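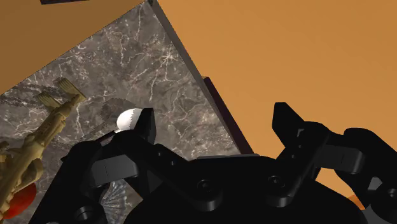
Black gripper and grey marble-look tabletop, render

Home Forums Local Politics Members Search

Irnenstead council and the Prekgate halls exemption
Started by Gediminas Lill, 6 December 2019

Gediminas Lill
Council voted 6 to 2 last night to put the rates exemption for religious halls out for public comment. If it goes through, any hall owned by a church, mosque or temple and hired out for non-worship use would pay the ordinary rate from next May. The worship building itself stays exempt. The Prekgate rally outside the chambers ran until after the vote and the road was shut the whole time.

The petition against it was tabled with 1009 signatures. The threshold for a formal hearing is 1000, so there will be a hearing whatever the councillors think of it. No date yet.

I was there and am happy to answer questions about what was said. I am against the change but I'll try to keep that separate.

paddock_end
Was it the full exemption or just the halls on Prekgate itself? The notice I got in the letterbox only mentions Prekgate.

Gediminas Lill
Whole municipality. The notice went to Prekgate first, as most of the halls are there. The motion says "all halls and ancillary buildings in religious ownership". There is an argument over what ancillary means and the officer couldn't answer when asked.

MrsTolley
I'm for it. The Molefe Street hall is booked nearly every night for dance classes and birthday parties at commercial prices. I pay full rates on my shop and I can't see why a function centre with a cross on the roof pays none. Nobody is taxing prayer.

kerbside
Commercial prices? My daughter's class is in that hall and it's a good deal cheaper than the leisure centre. Put rates on it and the class either moves or folds. That is a cost to families, and plenty of them have never been to a service there.

MrsTolley
Then council should give a grant for the class. At least that way it is in the budget where everyone can see it.

kerbside
Grants run for a year and you have to apply again each time. I've filled in the forms. I wouldn't plan a kids' program on that.
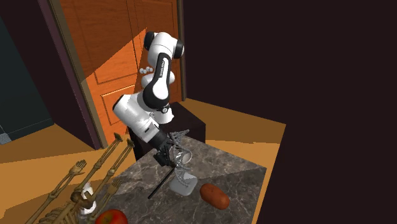
White and black arm over the marble table, render

paddock_end
Can we talk about the road closure? I was stuck behind it with a ute full of shopping and no detour signs until the roundabout. I have no issue with people rallying, but if the route was approved beforehand the signs should have been out beforehand too.

Gediminas Lill
The permit was for the footpath and the car park. The crowd spilled onto the road and the police closed it. The organisers apologised from the steps. I agree the signs were late.

Hovetti_Row
A permit for the footpath is a permit for the footpath. If a football club had done that they'd be getting a bill for the traffic control. I don't want to hear about equal treatment from people who expect a free pass on that as well.

two_bob
Hovetti, the union march closed the same road in May and nobody got a bill. I was on it. Council wore the cost and I thought that was right then, so I have to think it's right now.

I'm not religious and I'd probably support rates on the halls if there was a cut-off by income. A hall that makes a profit should pay. A hall that covers its power bill and the cleaning shouldn't. The motion has no cut-off in it at all, which seems lazy.

Gediminas Lill
One of the two who voted no moved an amendment close to that. It wasn't seconded by anyone in the majority, so it was put and lost on the same numbers. It can be raised again at the hearing.

MrsTolley
I could live with an income test if the accounts were lodged with council and open to inspection. Will the halls agree to that?

kerbside
Some would. Our lot already print theirs in the annual report. I don't speak for the others.

Hovetti_Row
They'd agree to it and then spend three years arguing over what counts as income. Keep it simple, charge the lot of them.

two_bob
That wasn't simple when they did it to the sports pavilions either. Half of them ended up with a discount by letter.

paddock_end
How do you put in a comment if you didn't sign the petition?

Gediminas Lill
In writing to the governance office, or at the front counter. Put your street address on it or it won't be counted as a resident submission. If you want to speak at the hearing you have to say so in the same letter. I'll post the date in this thread when it's set.

Related threads
Sports pavilion rates: who got the discount?
Molefe Street parking permits
May march, traffic complaints
Irnenstead ward boundaries, draft map
How to read a council agenda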